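December
Fiction, by the Clandley night desk
2 min read

The Ledside pump logged its first fault at 2:10 a.m. The operator on duty opened the record, read the figure, and wrote it down by hand, as the manual required.

Inflow was 3,806. Outflow was 2,316. The difference should have gone into the upper tank, but the gauge on the upper tank had not moved since midnight.

She checked the gauge for a stuck float. It was free. She checked the valve at Clandley, which reported closed, and then the backup valve, which reported closed and had been removed in the spring. She noted this in the column marked Other.

At 3:00 she called the district line. The man who answered asked for her station number.

"332," she said.

"332 is off the list."

"Since when?"

He read her a date. It was the month she had been hired. She asked whom she had been sending the reports to, and he said he would have to look into that, and gave her a ticket number with 25 at the end of it.

She went back to the desk. The break table was behind the curtain, where it had always been, and she had not eaten.

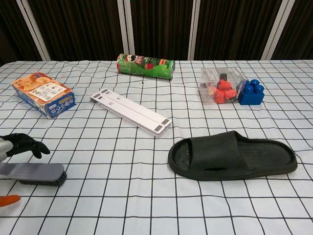
The break table, with its checked cloth and the green canister.

At 4:40 the fault cleared. Inflow and outflow agreed to the last digit. She signed the sheet, put it in the tray, and took out the sheet under it, which was dated for the next night and already filled in to 2:10 a.m. The handwriting was hers.

She read the figures twice and went to check the float.

3 comments

puvo_reader: The removed valve reporting closed is real. Ours did it for a year.

tidewrack: Does she know what's on the next sheet down? I'd have looked.

Wang: Units on the inflow, please.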